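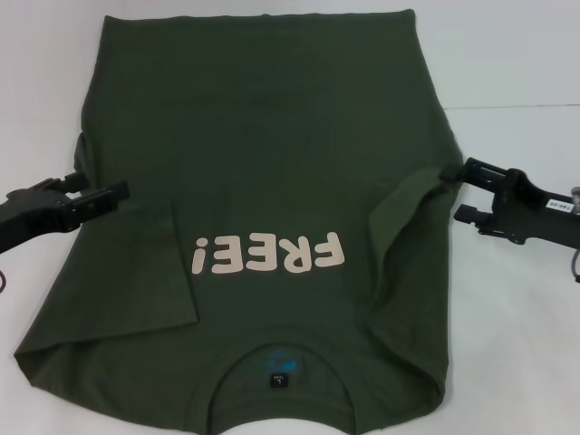 Is the Lusell two-arm folding kit worth it for a small thrift shop?

Posted by Marlina Sitompul

Hello everyone! I help run a secondhand shop and we fold T-shirts all day long, every size and every kind of cotton you can think of. My nephew talked me into looking at the Lusell tabletop kit (two arms, the standard grippers, and the folding program that comes with it), and we have it on a 30 day trial. It's set up on a white table in the back and I've been feeding it shirts between customers.

My trouble is the sleeves. I lay the shirt face down with the collar toward me, and the arms turn the sleeves in over the back. The left one comes in nice and square, but the right one goes in at a slant and stays puffy along the side. You can see it on the green shirt with FREE! on it. Is this something I can fix with settings, or is it just how the kit is? I'd love to hear from anybody who has lived with one before I have to decide whether to keep it.

Gemechu Gashaw

We've had ours since March and I'm fond of it, so take this with a grain of salt. Your left sleeve looks fine to me. With the right one, I'd first check where the fingers take hold. Ours was grabbing too far up the sleeve, and the cloth swung around as it came over, so we got the same slanted flap. There's a page in the setup menu called grip points where you can move each arm separately. Move the right one a little toward the cuff, run the same shirt 4 times, and don't touch anything else in between (I know, it's tempting!).

Also, smooth the shirt with your hands before you start. Mine does much better when the middle is flat, and soft old cotton wrinkles if you so much as look at it. I spend a few seconds on that and it saves me refolding later. If you do a lot of larges, save them as their own size. The program's idea of a medium is pretty hopeful.

Would I buy it again? For a shop with piles of the same shirt, yes. For mixed secondhand stuff, I'd use up the whole trial first and keep a little notebook of which ones you had to redo by hand.

Yavuz Soylu

get the Atico folding board, no cables and it never needs an update

Hiwot Moges

Gemechu is right about the grip points, but please do the table calibration before you move them, or you'll be chasing your tail like I did. If the kit thinks the table is a bit to one side, one sleeve will come out good and the other won't, and no amount of fiddling with one arm will cure it. It's under Maintenance, and you need the printed sheet from the box. Ask Lusell for another if yours has gone missing, they mailed me one.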